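Cleaning and Checking a Light Wood-Grain Tabletop

Applies to smooth tabletops with a light wood-grain surface. Time required: 25 minutes per table, including drying.

You will need
Two microfiber cloths
Mild dish soap
A bucket of lukewarm water
A soft plastic scraper

Procedure
1. Clear the table and brush off loose grit. Grit left under a cloth will scratch the finish.
2. Mix one teaspoon of soap into the water. Do not use abrasive powder or steel wool.
3. Wring the cloth until it no longer drips. Wipe along the grain, overlapping each pass.
4. Lift tape residue with the scraper held nearly flat. Do not use the corner.
5. Rinse with clean water and dry with the second cloth, edges first.
6. Look across the surface from a low angle with the room lights on. Soap film shows as a dull patch.
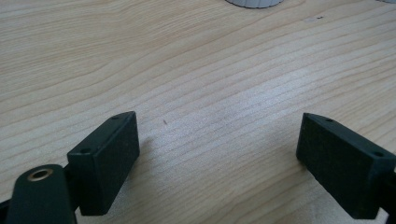 Hinemport Workshop, Furniture and Fixtures Team

On pale tops the grain fades where light reflects off the surface. Check those areas again from the other side of the table before repeating step 5. Report lifted edges or deep scratches to Eduard Oravec. Do not fill them with wax.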